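Notebook, Clurkby bench. December, entry started 16:40

Output log again poor. Target was 2000 words of the Kwak write-up; got part of the methods section and a figure caption. Energy self-rating 2 at midday, on the scale where 5 is normal.

Sleep log filled in properly for once. Bed late, woke before the alarm, did not get back off. Lower back stiff on sitting, eases on walking. Chair height checked against the Dalent bench and left as it was.

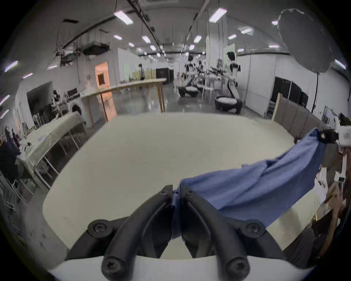

Changes under trial this month:
Screen off 90 minutes before bed. Kept on most nights, not the last one.
No eating after the evening meal. Kept.
Ideas written down when they occur. Not kept. Had a workable opening for the discussion section at breakfast and had lost it by the time the kettle was on in the afternoon.

The temptation is to put the whole shortfall down to the broken rule. The log does not support that. Two of the worst days followed nights when everything was done by the book, and the Elusau draft was finished in a week of bad sleep. Either the rules have a small effect or the self-rating is too coarse to show it - probably both.

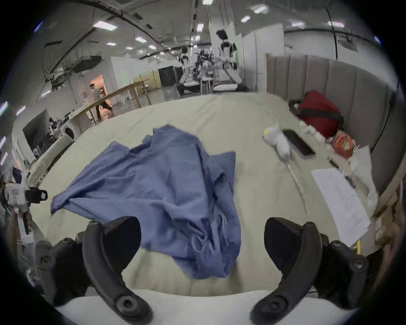

Also noted that the rating is made at midday, when I already know how the morning went. It should be taken before opening the draft. Moved it to the top of the daily sheet. Old sheets stay in the folder, marked as the earlier method, and are not to be pooled with the new ones.

Pocket pad now clipped to the inside of the lab coat. Pencil too, the pen leaks.

Next: carry on with the same settings to the end of the month, no new rules. Caption for figure 2 still needs units.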